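Two Arms, One Envelope
Inside the Dirnham student manipulation project
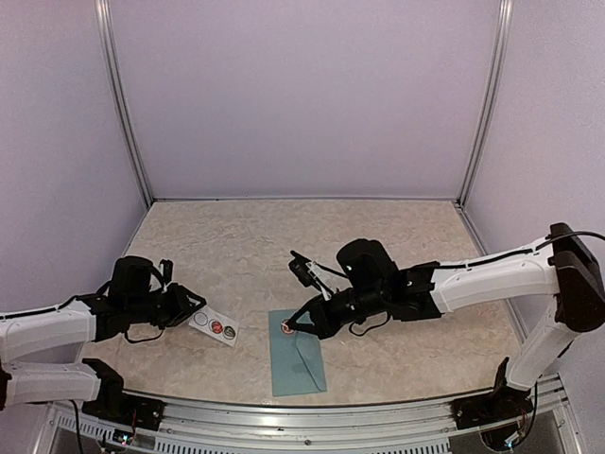 The task sheet fits on half a page. A card carries three circles: one blank, one red, one green. The robot has to read the card, pick the matching disc and set it on a paper envelope near the corner. Students at Dirnham have been working on this since the start of the fall term, and the final trials are set for Thursday, December 5, 2024.

Saoirse Phelan, who teaches the course, chose paper on purpose. An envelope slides. It also bends at the flap creases, so a fingertip that comes down a little too hard moves the target along with the disc. Earlier classes stacked foam blocks, which forgive almost any error in height.

Each team trains its controller on recordings of students driving the arms by hand. The Hegarty team collected 240 runs over three weeks. Rasero, the larger group, logged 2772 by splitting into shifts and keeping the cell busy through most evenings. Phelan gives no credit for volume. Grades depend on placement error, time and the number of attempts, measured on card angles the controller has not met in training.

The most common fault is at release. The fingers open, the disc sticks to one of them for an instant, and it lands off the mark. Hegarty slowed the opening motion and lost 2 seconds per run. Rasero added a short downward press before letting go, then had to lower the force limit after several creased envelopes.

Cable routing took up more lab time than either team had planned. A loop that hangs clear in the rest position can catch at full reach, and both teams now run a full sweep of the joints before recording anything.

Scoring uses Gudley, a small program written by last year's class. It still rounds to the nearest millimeter. A fix is due before the trials, and both teams have asked to see it first.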